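Demonstration collection (robot learning)

Demonstration collection is the gathering of recorded examples of a task, carried out under human control, for use in training a robot control policy. Each recording, usually called a demonstration or episode, pairs what the robot's sensors received with the commands sent to its joints or gripper at the same moment. A policy trained on such recordings by imitation learning attempts to produce similar commands when it meets similar sensor readings.

Methods

Three methods are in common use. In kinaesthetic teaching the operator holds the arm and moves it through the task by hand. In teleoperation the operator drives the arm from a distance with a second arm, a hand controller or a joystick. In the third method the operator carries a hand-held gripper fitted with a camera, and no robot is present during recording. Kinaesthetic teaching needs the least equipment but places the operator's hands and body in view of the cameras, which can spoil the recordings for policies that work from images.

Episodes are normally short. In the Lundonik kitchen set, a collection of 2000 episodes recorded by teleoperation, an episode may last no longer than 80 seconds; those that exceed the limit are stopped and stored separately.

Setting and objects

The choice of setting affects how far a trained policy will carry over to places it has not met. Early collections used a bare table and a plain backdrop. Later ones tend to use furnished rooms, where patterned surfaces, reflections and unrelated objects are part of every recording. Stand-in objects are often used where the real item is fragile or changes with handling: a brown wooden block shaped like a slice of bread, upright in the rear slot of a toaster, keeps its size and outline over repeated trials, as real bread does not. Objects that play no part in the task are known as distractors. They may be left in place for a whole session or moved between episodes, and the session record should state which.

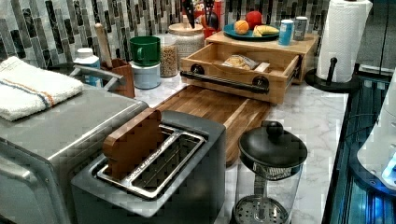 Variation in the starting state is set out in a collection plan before recording begins. The plan lists the positions, angles and object pairings to be covered, and the number of episodes for each. For an insertion task with two possible targets, the plan must say whether one target will be filled at the start; a toaster with the block in its rear slot and its front slot empty is a different starting state from one with both slots empty, and the two are counted separately. The Okoth protocol, first issued in January and revised on May 23, 2019, requires at least 8 starting states per task. Operators left to choose their own starting states tend to repeat a few convenient ones.

Labelling and review

Each episode is given a task name, an operator code and an outcome. Outcomes are entered by the operator at the end of the episode and checked later by a second person against the video. In a review of one Koditz session, 131 episodes were found to carry the wrong outcome label -- most of them insertions marked as complete in which the object had been released early.

Practice differs on failed episodes. Some groups discard them. Others, including the maintainers of the Enari recording software, keep them under a separate label so that they can be used to train a success detector. Episodes in which the operator makes an error and then corrects it are generally kept, as they show the policy how to return from states that a clean demonstration never reaches.

Limitations

Collection by teleoperation is slow, and its cost rises directly with operator hours. Habits of individual operators, such as pausing before a grasp, are also recorded and may be reproduced by the policy.

See also: Imitation learning; Teleoperation; Behavioural cloning; Data annotation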